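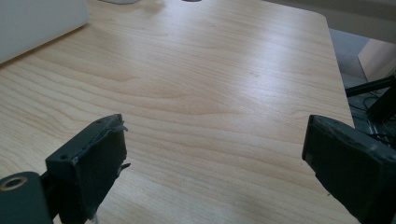 My bank would like me to know that I've walked enough. I don't mean the bank proper, I mean the app it bought, which used to be called Stusar and counted my steps, and now counts my steps and offers me a savings account. I signed up in October when I was briefly a person who was going to change.

The deal is that you set a goal, and when you meet it the app moves money from your checking account to a "pot." My money, to my other money. It then plays a small trumpet. I have been congratulated by that trumpet for moving my own 99 cents four inches to the left, and I'm sorry to say I looked forward to it.

Mali Lloyd, who I've been having lunch with on and off since we both worked at Kneath, thinks the whole thing is a scam. I told her it can't be a scam if I get the money back. She said had I tried. So I tried.

You can't get it out on a weekend. You can't get it out within 200 hours of your last deposit, a unit of time I had never seen used by anyone, and my last deposit was always yesterday, because of the walking. To get at my savings I had to sit still for more than eight days. I have never had such a clear medical instruction from a bank.

I tried the help line first. The hold music was one minute of piano, then a man saying my call was important, then the same minute of piano starting slightly too early, so the man always sounded like he was being chased off the stage. The woman who picked up was lovely. She told me I had 3,978 points. I said I didn't know there were points. She said most customers were very excited about the points. I asked what they were for and she put me back with the piano.

Anyway, I sat still. I took the bus to Skenport instead of walking to the train. I left my phone on the kitchen counter whenever I went upstairs, like a teenager sneaking past a parent. On day six I forgot and carried it to the mailbox and back, got the trumpet, and had to start over.

The money came through this morning. $168, which I'd mentally spent as though it were a thousand. Most of it is going to the dentist. I called Mali to tell her I'd won and she asked if I'd deleted the app.

I'm going to. There's a thing where if you do ten days in a row before Christmas the pot turns gold.

Posted 4 December 2019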